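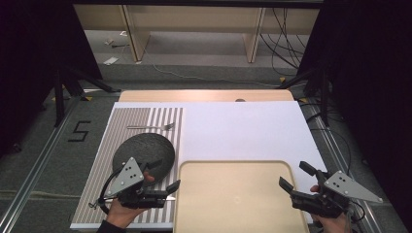

Section 3: Laying a Place Setting

Before you start

Most table-setting guides promise that a good setting will change the way your household eats. We doubt it. What it will do is stop the fork sliding under the plate and save you from hunting for the tray when people are already sitting down. The steps in this section cover one everyday setting from the Zinda tableware set: one placemat, one plate, one fork and the serving tray. Repeat them for each person.

You don't need a ruler. Earlier versions of this guide gave distances in fractions of a centimetre, and Annelies Prantl, who tested them on her own family, reported that the food went cold while she measured. We took the distances out.

Choosing the surface

1. Clear the part of the table you plan to use. You can leave the far end alone if the clutter there is out of reach of elbows.

2. If the tabletop is bare timber, decide whether you want a board over it. A plain board gives a flat, pale surface and takes the knocks. It also slides if there are crumbs beneath it, so wipe the table first and then wipe the underside of the board.

3. Press down on each corner of the board. If one corner rocks, turn the board end for end and try again. Don't fold paper under the low corner. It works for one meal and then you find the paper in the sink.

Note: Some tables have a cable hole near the back edge. Keep it uncovered if you have a lamp or a warming plate to run through it. Otherwise cover it or don't, as you please. It makes no difference to the setting.

Laying the placemat

4. Put the placemat down with its stripes running from front to back, toward the person who will sit there. Running them sideways is said to make a small table look wider. We tried both and couldn't see it.

5. Smooth the mat from the centre out to the edges with a flat hand. If an edge curls, roll the mat the other way for a few minutes and lay it down again. Ironing is not recommended, whatever the colour of the mat and whatever your aunt does.

Placing the plate and fork

6. Set the plate down from above. Don't drag it. Plates with a speckled or textured finish can be rougher underneath than they look, and the mat will show the marks before the plate does.

7. Check that the plate sits flat. It may extend past the mat if there's no room to move it over, but it must not straddle a thick hem or a curled edge.

8. Lay the fork. For a formal meal it goes upright on the left. For an ordinary meal it can lie crosswise above the plate, which leaves the sides free for a glass or a bowl. Either is correct, and anyone who tells you otherwise is probably selling a book.

Caution: Don't leave the fork with its tines over the edge of the table. Children and sleeves will both find it.

Positioning the tray

9. Place the tray beside the mat with enough of a gap that you can lift either one without shifting the other.

10. Load the heaviest item in the middle of the tray and the lighter ones around it. Lift it once, slowly, before you trust it with anything hot.

11. If you carry the tray with a single hand — and the box says you can — do it empty the first few times. Uldis Bite in our office believed the box, and we now recommend two hands.

Caution: The tray is not a chopping board, a trivet or a lid. A pan straight from the stove will mark it.

Adjusting the setting

12. Sit down in the chair. Reach for the fork, then for the tray. If you have to lean for either, move it closer. This check is worth more than all the steps before it, and it's the one people skip.

13. When the first setting suits you, copy it for the next seat. Expect left-handed guests to rearrange theirs, and let them.

Care after use

Shake the mat outdoors and wipe it with a damp cloth. Wash the plate and fork as usual. The maker's leaflet rates the plate for 2,000 dishwasher cycles. We haven't run that many and can't say how the number was reached, so treat it as a hope. Let everything dry fully before stacking, and store the mat flat or rolled, never folded.

For bowls and glasses, go to Section 4.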